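Clurkville notes, part whatever. October 2018

Ok quick one, I have to be out the door soon and I promised Sharada I'd write this up before I forget all of it. We've been collecting demos for Gadik in a living room. Marble top table, laptop at the far side, both arms, one task. Two of these come from the wrists and two from the head.

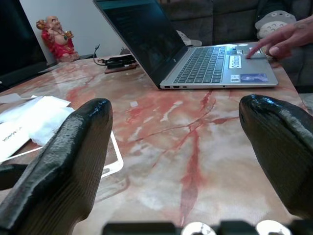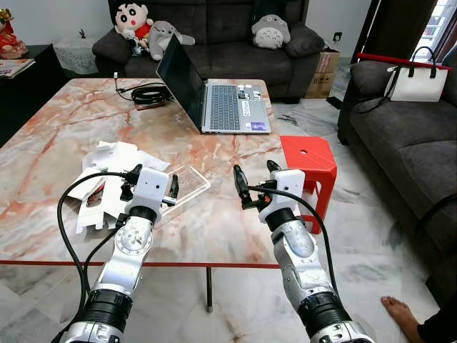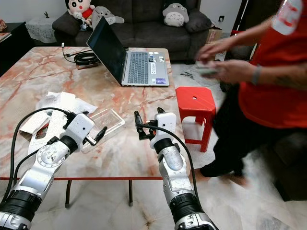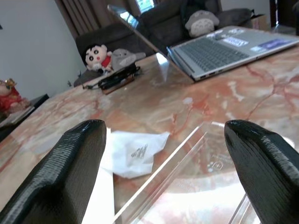
So. Numbers first, people keep emailing for numbers. 151 demos kept. Around 15 thrown out, and I'd throw out more if Satish would let me. The task is "pick up the clear box, move it over, let go." Sounds dumb. It is a dumb task. It's also the one the old policy from March was worst at, clear plastic on a shiny patterned table, and I wanted to go straight at it instead of doing another batch of nice matte blocks on a nice gray mat.

The March set was all shot at the Plastcombe bench. Same light, same mat, same block, and the thing learned the bench. I mean it really learned it. Moved the mat a hand's width and it went for the spot where the block used to be. Rekha had warned me, there is an email, she has forwarded me the email since.

Things I changed this time:

Background stays as is. No clearing the sofa, no turning toys around to face the wall. If it's in the room it's in the data.

Start pose is different every episode. Not very different. I open both grippers, wiggle the arms somewhere over the near part of the table, then hit record. Before, I was always starting from home and the policy basically memorized the first second.

Box goes down at whatever angle. Liviu places it, I drive. If I place it myself I put it where I know I can grab it, every single time, even when I'm trying not to. Try it, you'll see.

Kept the slow ones. Kept the ones where I miss and come back for a second try as long as the second try is clean. Satish disagrees, he says hesitation in, hesitation out. He may be right. We tagged them so he can filter them and train both ways, and then we can stop having this conversation at lunch.

What I threw out: dropped frames on a wrist camera, one where I sneezed, a bunch where the left and right timestamps drifted apart. The drift is the thing that worries me. It creeps up after a long session and you don't notice until you play both streams next to each other. Restarting the logger between batches seems to fix it but "seems to" is doing a lot of work there. If anybody running the Sundaram logger has seen this please write me, I've read the docs twice and theres nothing.

Labels. We do them right away now. Success, fail, retry, and a free text box that I fill with stuff like "ugly but ok". Last time we saved labeling for the end of the week and it was misery, 4 hours of squinting at thumbnails going was that a grasp or a push. Elfriede did most of those and I still owe her dinner.

Other thing. Reflections. On the wrist views you get the window and the room light sliding over the tabletop as the arm moves, and the edges of a clear box are also just bright lines, so. Yeah. My bet is the head view ends up carrying the approach and the wrist only helps at the very end. It's a guess. I want to run it with each camera dropped and look at where it falls apart, but training slots are full up and I'm behind two other people in the queue.

Driving fatigue is real too. My demos get worse after the first hour, shorter paths but sloppier closes. I plotted gripper close speed against episode number and it's kind of embarassing. Going to swap drivers more often. Liviu is smoother than me anyway, though he always comes in from the left, so now we have a left problem. Mixing the two of us should help some.

Next: same task, different table, if I can talk someone into lending one. Then two boxes. Then maybe hand it from one arm to the other, which Rekha wants and I am dreading, bimanual timing with that drift still in there sounds like a bad week.

Not posting the dataset yet so please stop asking (nicely meant). Need to go through the head video first and check who's in it and get an ok from everybody.

Gotta run. Will add the plots later if I remember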